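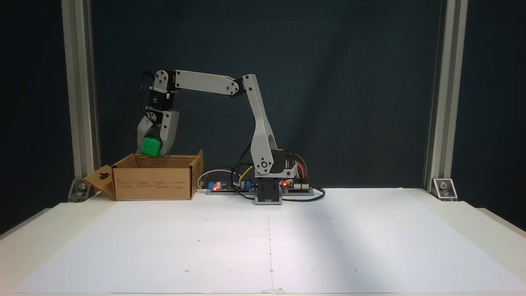

Figure 7.1 A robotic arm with its gripper over a cardboard box, holding a green block.

Chapter 7
Leasing and Financing a Vehicle

In this chapter
7.1 Ways to pay for a car
7.2 How a lease payment is built
7.3 Mileage, wear and early return
7.4 Comparing a lease with a loan
7.5 The end of the term

Chapter 6 dealt with the running costs of a vehicle: fuel, tires, insurance and service. Those costs come up whoever owns the car. This chapter deals with the cost of having the car in the first place, which for most households is the largest part of the monthly bill and the part they understand least.

A new car loses value fastest in its early years. The drop in value is called depreciation. A buyer who pays cash carries all of it, though the loss stays hidden until the car is sold or traded in. A buyer with a loan carries it too, and pays interest on top. A driver who leases pays for the expected depreciation month by month, plus a charge for the use of the money, and hands the car back at the end. All three drivers pay for the same loss in value. They pay it at different times and under different names.

Opening case: the Wostell sedan

Gritia Motors, a dealer in the town of Carrilho, offers a midsize sedan called the Wostell. The window sticker gives the price, the fuel economy and a short list of equipment. Next to it is a sign in larger type that says the car can be leased for $188 a month.

A shopper who sees only the sign has learned very little. The sign does not say how much is due at signing, how long the lease runs, how many miles are allowed or what the car will be worth when it goes back. When the shopper asks for the full terms, the salesperson prints a sheet. The lease runs for 3 years. A payment of $2,400 is due at signing, and a fee of $400 is charged when the car is returned. Tax is extra.

Add these up before going further. Thirty-six payments of $188 come to $6,768. With the amount due at signing and the return fee, the total is $9,568 before tax. Divided over thirty-six months, the car costs a little under $266 a month. The sign is correct, and so is the higher figure. The second one is the figure to use when comparing the Wostell with another car or with a loan.

On this sheet the $2,400 does not include the first monthly payment. Some dealers do include it, so read that line carefully. We will come back to the Wostell in Sections 7.2 and 7.4.

Terms you will need

Capitalized cost. The price of the vehicle used to work out the lease. It can be bargained over in the same way as a purchase price, although many shoppers never try.

Residual value. The amount the leasing company expects the car to be worth at the end of the term. It is set at the start and written into the contract. A high residual value gives a lower payment.

Money factor. The finance charge on a lease, written as a small decimal. Multiply it by 2,400 to get a figure close to an annual interest rate. (The 2,400 here is a fixed part of the method. It has no connection with the amount due at signing in the opening case.)

Mileage allowance. The number of miles the driver may cover without an extra charge. Miles over the allowance are billed at a set rate when the car goes back.

Gap coverage. Protection for the difference between what an insurer pays on a wrecked or stolen car and what is still owed under the contract. Some leases include it and some do not.

Before you read

Write down short answers to the following and keep them. You will be asked to look at them again at the end of Section 7.5.

How many miles does your household drive in a normal year? If you do not know, find two service receipts and work it out from the odometer readings.

How long has your household kept its last two cars?

Would you rather have a lower payment that never ends, or a higher one that stops after a few years?

7.1 Ways to pay for a car

There are 3 common ways to pay for a new car: cash, a loan and a lease. Cash is the simplest. The buyer hands over the full price, receives the title and owes nothing more. The cost that is easy to miss is the interest or other return the money would have earned somewhere else.

With a loan, the lender pays the dealer and the buyer pays the lender back in equal monthly amounts. Each payment covers the interest for that month and a part of the balance. Early in the loan, the interest share is larger. The lender has a claim on the car, called a lien, until the last payment is made. The driver can sell the car before then, but the balance must be cleared as part of the sale.

A lease works differently, and the next section takes it apart line by line using the sheet from Gritia Motors.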